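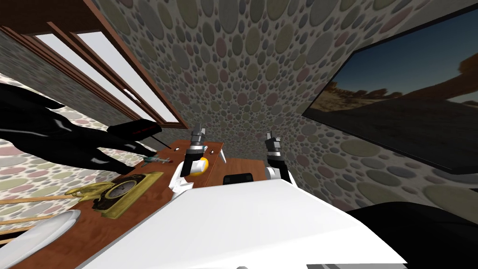 The owner of Carrasco Wallcoverings keeps the shop's oldest sample books in the front window, where the sun has faded the covers. She opens at 8 in the morning, before most of the street, because paperhangers like to collect their rolls on the way to a job.

She has been selling wallpaper in Gudlow for long enough to have seen it go out of fashion and come back. When she took over the shop, she says, most people who walked in wanted something to strip paper off with.

"They'd ask for the steamer. We rented out three of them and they were never on the shelf," she says. "I made more from taking it down than from putting it up."

Trade picked up slowly. First it was one wall behind a bed, then powder rooms, and now whole living rooms again. She puts some of it down to people getting tired of gray paint. Younger customers often grew up in houses with no wallpaper at all, and they come in without the bad memories their parents have.

"Their parents remember scraping for a week," she says. "The kids just see a pattern they like."

Large circles and other big shapes sell well at the moment, mostly in soft colors. She is careful with them. A big repeat wastes paper, and customers who have measured the room themselves often order too little. She asks for the height of the wall and the width, and she asks for a drawing with the doors and windows marked on it. Then she works out the rolls at the counter with a pencil.

"Order it all at once," she says. "If you come back in June for one more roll, it'll be from another batch, and you'll see the difference. You'll see it every day."

She also tells people to live with a sample for a while. The shop lends out pieces as long as a customer's arm, and she wants them taped up at both ends of the room and looked at after dark. A green that looks calm in the shop can turn brown under a warm bulb. Some samples never come back, and she stopped asking for deposits years ago.

The question she hears most is whether a busy paper will make a room look smaller. She doesn't think it does, or not in the way people fear. A small room with a strong pattern still looks like a small room, she says, and white walls don't fool anyone either. What bothers her more is a pattern that stops in an odd place. She would prefer people paper all four walls or pick the one that has a reason to be different, such as a chimney wall.

Her own house has paper in every room except the kitchen. The hallway is a leaf print from Patomer, a small mill whose line she has carried since her second year. The dining room is older than she is. It was up when she bought the place, and she has patched it twice with a roll she found in the attic.

"It's not even a nice one," she says. "Brown baskets. But it's on there flat as anything, and whoever hung it knew what they were doing."

Good hangers are the hard part now. She keeps a list by the register, and it used to fill a page. Several have retired, and the ones still working are booked well ahead. She has started running an evening class in the back room, with a practice wall and up to eight people at a time. They learn to drop a plumb line, book the paper and get around a light switch. Most are homeowners, though two have gone on to do it for a living.

Paste-the-wall papers have made things easier for beginners, and she has no complaint about them. Peel-and-stick is a different matter. She sells one line, from Vukham, mainly to renters, and she tells them to try a strip inside a closet and leave it for a month before doing the room.

"Some walls let go of it fine and some don't," she says. "It depends on the paint, and in a rental you don't know what paint you've got."

The shop stocks 40 patterns on the floor and can order a good many more. She cuts the slow sellers every winter and puts the ends of rolls in a bin by the door, where teachers and dollhouse people go through them. Nothing in the bin costs more than 3 dollars.

She has no plans to sell online. Customers do send her pictures of their rooms, and she looks at every one, but she still asks them to come in.

"I want them to touch it," she says. "And I want to see the drawing."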